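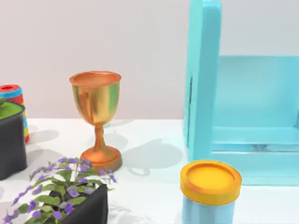
Should a small shop pay for simulated practice tables before it puts a robot arm to work?

It should if it already has the arm, or has one on order, and if someone on staff will look at the failures as well as the success rate. A shop that only wants to find out whether a robot would be useful can learn that more cheaply by other means.

I have held that view since spring, when I started using Fondley for the packing work we do at our place in Asent. Fondley is sold by Jerstead. You pay 60 dollars a month per seat, and for that you get a library of 622 ready-made tabletop scenes, a simulated arm you can swap for the model you own, and a runner that plays your control program through the scenes overnight and hands you a report in the morning. We kept our seat for 8 weeks before I felt I could say anything fair about it.

The main thing in its favor is that the tables are messy. Most practice scenes I had seen before were a cube on a blank surface, sometimes two cubes. A program that can pick up a cube can pick up a cube. Our work is sets of household goods, mixed sizes, packed into trays, and a lot of what we handle is awkward. It has stems and handles, or it is shiny, or it sags when you lift it. Fondley puts things like goblets and potted plants on the same table and lets them get in each other's way. The first night we ran our program through the general set, it did badly, and I thought the software was set up wrong. It was set up right. Our program had been written around one tidy corner of one bench.

We fixed a good part of that in the simulator. The approach path was too low, so the fingers swept through anything standing between the arm and its target. On the real bench we had never noticed, as we always cleared the space first. That fix alone was worth several months of the fee to me, and I would have paid it gladly for that and nothing else.

Now for what I don't like. Jerstead sells Fondley by the size of the library. The number of scenes is on the front page of the site, it is in the emails, and it goes up every month. I don't think the number tells a buyer much. Many of the scenes are the same furniture and the same goods moved around and recolored. Moving things around does matter, and I would not want that removed. But a buyer who reads the number will picture that many different problems, and it is a much shorter list of problems than that. I would be happier with a plain list of what each group of scenes is meant to test. One group for tall narrow things, one for soft things, one for reaching past an obstacle. As it stands you find this out by opening scenes one at a time.

The colors are also friendlier than real life. Everything has a clear edge and most things are bright. Our bench has brown cardboard on a brown wood top under a tube light that should have been replaced in February. A vision program that does well on a clean white table has not been asked the question I need it to answer. Fondley lets you change the surface and the lighting, and we did, and the scores dropped the way I expected. But the setting is buried two menus down and the default report doesn't use it. People will leave it where it is and take the nice score to their boss.

Soft goods are my other complaint, and it is a bigger one.

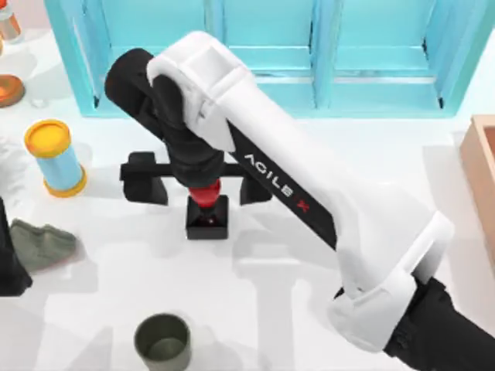

Cloth in the simulator behaves well enough to look at and not well enough to trust. A towel in our shop catches on a finger, drags, folds under itself and comes up with something else inside it. In Fondley it mostly lifts or it doesn't. We had a grasp that passed nearly every run on the cloth scenes and failed on the bench before lunch on the first day. I don't blame Jerstead for this very much. Cloth is hard for everyone. I do blame them for reporting the cloth scores in the same column, in the same green, as the scores for rigid things like cups and boxes. A buyer has no way to know that one of those numbers means a lot less than the other. A note beside it would do.

I should be fair about the arm models. We loaded one close to what we own, and the reach and the joint limits matched what we measured by hand. The gripper took longer. Our fingers have rubber pads that we cut ourselves, thicker than stock, and they change how wide the hand can open. Fondley has a form for this. It is a good form, with a drawing that shows where to measure from, and once I filled it in properly the simulated hand stopped squeezing into gaps that ours can't fit. If you try the service, fill in the gripper form the first day. I didn't get to it until the third week, and I threw out most of the results from before then.

The overnight runner has been steady. It stopped once in August, and the report said so at the top in plain words, with the scene where it stopped. I have used more expensive software that would have averaged in the missing runs and said nothing.

The usual comparison is with Ezeani, which sells a service of the other kind. They send someone out with cameras, measure your actual bench and goods, and build you a copy. I went through their quote carefully. It is a good deal more money up front, and for a line that never changes I think it would be the better purchase. You get your own lamp glare and your own scuffed trays. Our trouble is that the goods change with every season, and a copy of this month's bench is out of date by the time it's paid off. A general library suits us better even with its weak spots. A shop making the same bracket all year should probably go the other way and not feel bad about the price.

There is an argument I hear often, that a small business has no use for any of this and should just buy the arm and let it practice on the real table. I used to make that argument myself. It leaves out the cost of the hours. When the arm is practicing it isn't packing, and somebody has to stand there and set the goods back up after every miss. We broke enough stemware in the first month of ownership that I stopped putting it on the bench at all, which meant the arm never learned to handle it. In a simulator a goblet can be knocked over all night long for the same flat fee.

The opposite argument bothers me more. It says the simulated score is good enough to plan around, so you can promise a customer a date from it. I have seen a sales page, not Jerstead's, that more or less said this. A simulated score tells you where your program is weak. When it says a grasp fails, I believe it almost every time. When it says a grasp works, I take that as permission to try it on the bench slowly, with a hand near the stop button. Those two uses are worth different amounts of trust, and a buyer should settle that in their own mind before the first report comes in.

So my advice on Fondley is to pay for it by the month and skip the annual plan, which saves you the price of 2 months and ties you to a library that may or may not grow in the direction you need. Turn the lighting down. Treat the cloth column as blank. Pick out the scenes that look like your work, save them as your own set, and run only those, since the full library takes most of the night and the overall score it gives you is an average of things you do and things you will never do. Our own set comes to about a tenth of what's there, and it has been enough.

If Jerstead wants more shops like ours, I think they should spend next year on two things, a soft goods model that snags and a report that says how far to trust each line of it. I would pay more for both. Another batch of recolored shelves I could do without. I told them as much on the renewal form, where the box for comments takes a single short line and cut me off partway through the part about towels.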